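3.2 Station layout and assembly order

The study covered sandwich assembly at two Justgate lunch counters, Prokdale and Indport, during the December service period. In all, 583 burgers were logged. Staff at both sites worked from the same written instructions, which name the fillings and give the order in which they are to be stacked, but leave the placing of containers to the person on shift.

At Prokdale, each station consisted of a shallow tray for building and clear containers for the fillings. Patties and tomato slices were stored together - a choice that saved table space but put a hot-line item beside a cold one. The Navarro checklist (see Section 2) treats this as a shared container and asks for a fresh one every 9 orders. Lettuce and cheese were kept apart from the patties.

Fanning the slices, so that each overlaps the next, was recorded as a separate practice. Workers who fanned their tomatoes reported fewer torn slices, although the difference between sites was small. Figure 3 illustrates the layout of a station with burgers partly built on the tray.

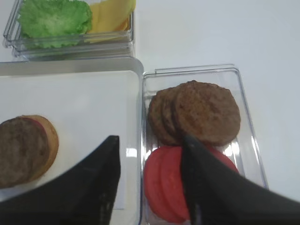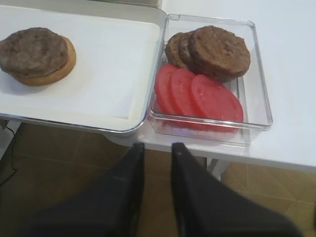
Figure 3. Building tray and clear filling containers. In each view a patty is on the stack at the left side of the tray, and patties and tomato slices share a container.

3.3 Timing of orders

Times were taken from the moment an order slip reached the station until the closed burger left the tray. Orders changed after the first filling was placed were timed but left out of the averages.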